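How to Read a Product Review Without Getting Talked Into Anything

January 11, 2021

I bought a bread machine last October on the strength of a 4.8-star rating and a video in which a cheerful man lifted out a perfect loaf. Mine makes a thing shaped like a loaf. Fine. What annoyed me was going back to the reviews afterward and seeing that the warning signs had been sitting there the whole time, and I had scrolled right past them with my card in my hand.

So I've put together the routine I use now. It takes me 12 minutes or so less than reading everything, and it has talked me out of far more than it has talked me into. I make no bigger claim for it than that.

Step 1. Write down what you need before you look

Do this on paper, away from the screen. Mine for a vacuum said: stairs, dog hair, light enough for Jessie to carry. Three things. If you start on the store page you'll come away wanting whatever the store page is good at, and you will suddenly care about a feature you had never heard of before lunch.

Put a top price on the paper too. I wrote $60 for a desk lamp once and was very glad of it when the lamps at twice that started looking reasonable.

Step 2. Ignore the star average

I mean it. An average tells you that people who felt like clicking on stars clicked on stars. Many of them did it the day the box came. A kettle that leaks in its fifth month has already collected its five stars by then, and very few people go back to change them.

The total number of reviews isn't much better. I have seen a page with 4000 reviews where the first screenful was about a phone case and the product was a colander. Sellers sometimes reuse an old listing for something new and keep the ratings. Scroll down and check that people are talking about the same object you are.

Step 3. Start with the three-star reviews

One-star reviews are often about the delivery. Five-star reviews are often about being pleased to own something. The three-star people had mixed feelings and took the trouble to explain them, and I find they're the ones most likely to mention the lid.

Read ten or so. If the same complaint turns up in different words, believe it. If it turns up in the same words, be suspicious of that too, as competitors can write reviews as well as anyone.

Step 4. Look for time

Search the reviews for "months," "year," "still" and "stopped." My neighbor Etornam Alhassan gave me this one and I was rude about it at first, but it works better than anything else on this page. When I did it for the Stenberg vacuum, 485 reviews came down to a handful from people who had used it through a full winter, and most of those mentioned the same clip on the dust bin. 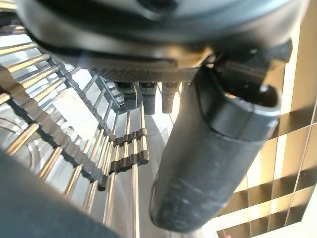
If you find no reviews at all from long-term owners, that may only mean the product is new. It doesn't mean it's bad. It does mean you would be the test, and the price ought to reflect that. It rarely does.

Step 5. Find out who paid

A review written by someone who got the item free can still be fair. I just don't think it usually is. People are polite to those who give them things, and they like being sent the next one. Look for "received this product," "in exchange for," "partnered with" and, on video, a line of small text that shows up for two seconds near the start.

"Best of" lists need the same treatment. The Gamora blender came first on three lists I read, and all three had a button straight to the shop that pays the list writer when you buy. Two of them had the same spelling mistake in the same sentence. I doubt that anyone involved had made a smoothie.

Step 6. Read the manual first

Most makers put the manual online. Skip to the cleaning page and the troubleshooting page. The Purves coffee grinder looked lovely until I learned that it wanted a brush-out after every use and a full strip-down every week – I know myself, and I was never going to do that.

The troubleshooting page is the closest thing you'll get to a confession. A fault listed there is a fault that enough people phoned up about.

Step 7. Check the returns page, all of it

"Free returns" can mean free for you to ask. Look for who pays the postage, whether the box has to be unopened (how would you know it's no good, then?), and when the clock starts. Umar, where I got the bread machine, starts it on the day you order. Mine spent nine days in a warehouse.

Step 8. Wait two nights

Leave it in the cart and close the page. You may get an email with a discount, or one telling you that stock is low. I would take the discount and disregard the rest.

A few objections I've had

Annag Baxter says this is too much work for a toaster. She's right, and for a toaster I'd do steps 3 and 4 and stop.

Callum Haldane says he just buys the second cheapest of everything and has never regretted it. I have seen his can opener.

And yes, I know this page is also someone on the internet telling you what to do. I wasn't paid for it, but then I would say that. Try it on the next thing you buy and see if it saves you a trip to the post office.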